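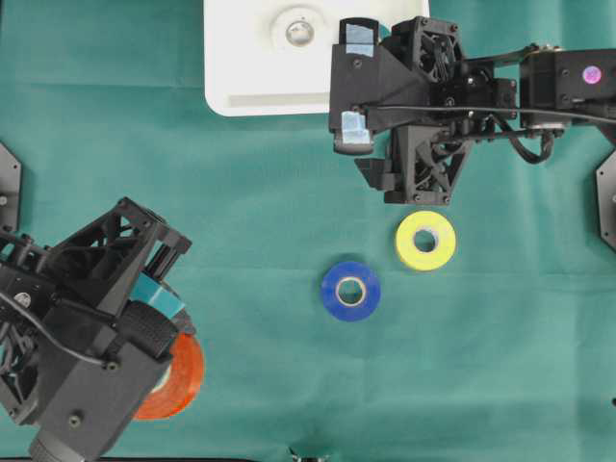

Blue, yellow and orange from the Clurmont color tape range.

Clurmont Color Tape and Kenholm Tray

Somewhere in your house there is a drawer, and in it are 18 rolls of tape, most of them down to the last sad inch. We sell more tape. We also sell a tray to put it in, so at least we feel bad about it.

Clurmont tape is plain sticky tape in bright colors, wound on a cardboard core. Blue is the one people order twice. Yellow is paler than you'd guess from the name, closer to lemon than school bus. Orange lets some light through and looks best on white paper. Each roll holds 70 feet.

Good for labeling cords, closing gift bags, and marking which leftovers are yours. Not good for plumbing. We get letters. 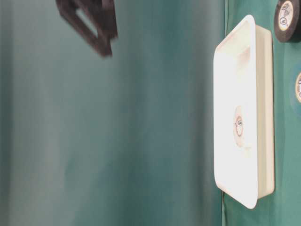 The Kenholm tray is sold on its own or with any two rolls. It goes in a drawer, on a shelf, or on the desk where you swore you'd keep nothing. Rounded corners make it easier to wipe out, and the white plastic shows every crumb, so you will be wiping. Dark tape is easy to find against it, which can't be said of the bottom of a tool bag. Hand wash only. The dishwasher will win.

Ordering

Tape: single rolls or packs of 2, any mix of colors
Tray: white only, please stop asking about gray
Ships from: our Stukomside warehouse
Returns: unopened rolls, any time before you lose the end of the tape
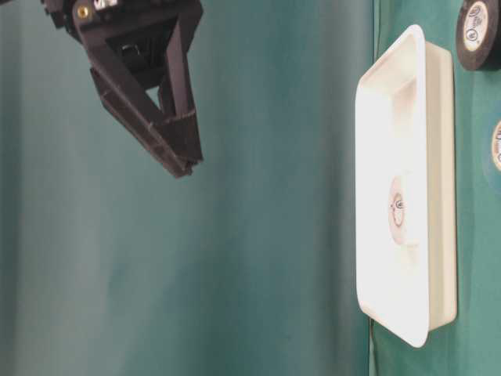
Also from us

Ackah tape dispenser, heavy enough to stay put and to hurt a foot. The first run of 2000 is gone and the next one lands in September. Leave your email on the dispenser page and we'll write once, when it's in.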